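Home Sports Scoring Tadatton Table Guides Support

Support > Tadatton > Set-up guide > Section 2: Wheelchair basketball mode

2. Setting up for wheelchair basketball

The Tadatton scoreboard console leaves the factory believing all basketball is played on foot. It takes a few minutes to change its mind. Do this before the players arrive, while you still have the table to yourself.

1. Switch on the console and wait for the Zurnico start screen. It stays up for 30 seconds. Pressing buttons will not hurry it.
2. Hold MODE until the sport list opens, then choose WB.
3. Enter the two team names, up to 9 characters each. Gatbridge fits exactly. Longer clubs should prepare themselves for an abbreviation.
4. Type in each player's classification points next to their shirt number.
5. Set the team points limit from your league's rules and press SAVE.

Note: The console adds up the points on court and flashes when a lineup goes over the limit. It does not sound the horn, which we felt would be unkind.

Caution: The horn is set to volume 80 when new. Turn it down before testing indoors – especially if someone is sitting at the far end of the table.

6. Press TEST. Both shot clocks should light. If one stays dark, check the cable at that end and press TEST again.
7. Press SAVE a second time. Yes, again. The first one stored the limit, this one stores the teams.

Lineups can be changed at any stoppage from the SUBS menu, covered in the next section.

We use cookies to remember your settings. Accept | Manage 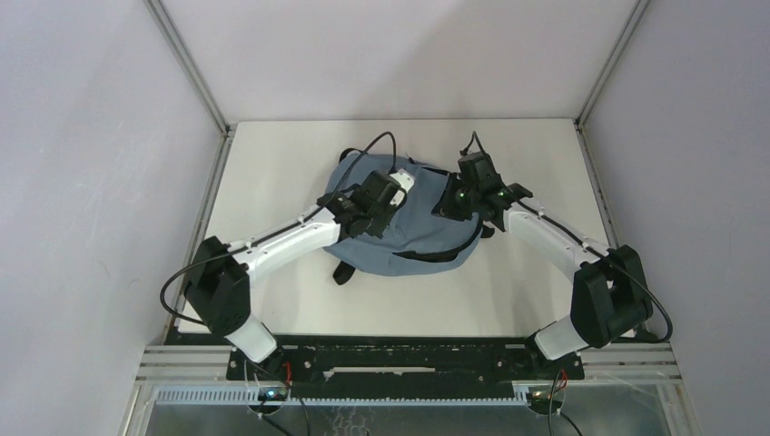
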